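Notes for the housekeeping methods project, February — by Barnabás Szalai

My question was pretty simple: how much of a room's dust do you miss if you only wipe the stuff you look at? I used the sitting room at the Malbridge house, the one with the marble-topped side table, and did three rounds with one blue cloth.

The table was the fun part! I folded the cloth into a rough pad and pressed down with my palm, working from the middle out to the wood rim. The veining in the marble makes it really hard to tell a smudge from the stone, so I kept going over the same spots (my notes just say "stone again").
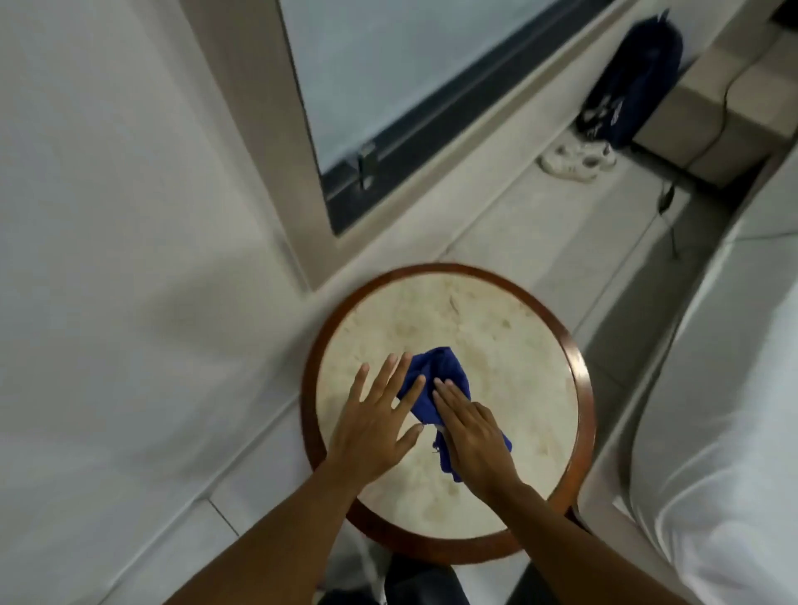
*Fig. 1. Blue cloth on the marble top*

Corners took me way longer. A flat pad won't get in where the wall meets the window trim, so I bunched the cloth up and pushed it in with my fingertips — slow, and kind of rough on the wrists.

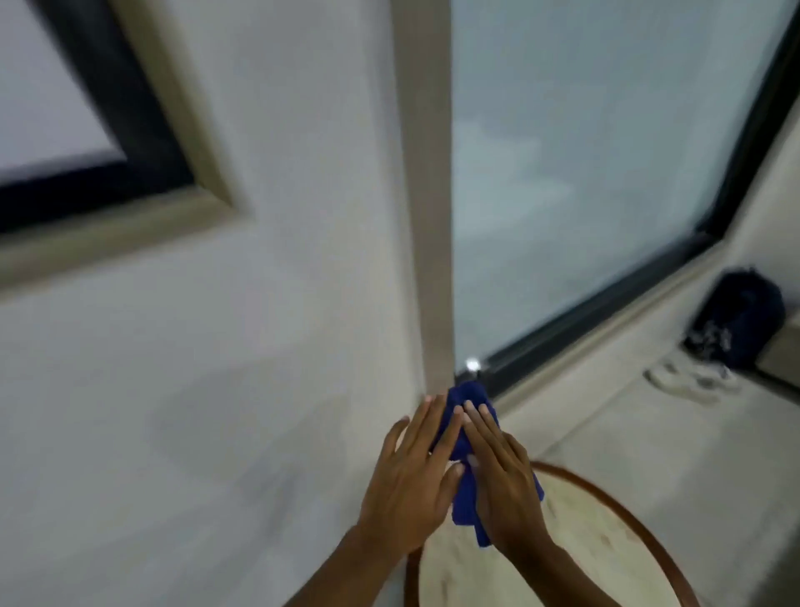 *Fig. 2. The corner between wall and window*

I logged around 2 minutes per corner, which was more than I'd planned for. Next round I want to try the Huanca cloth on the trim and start with the windows.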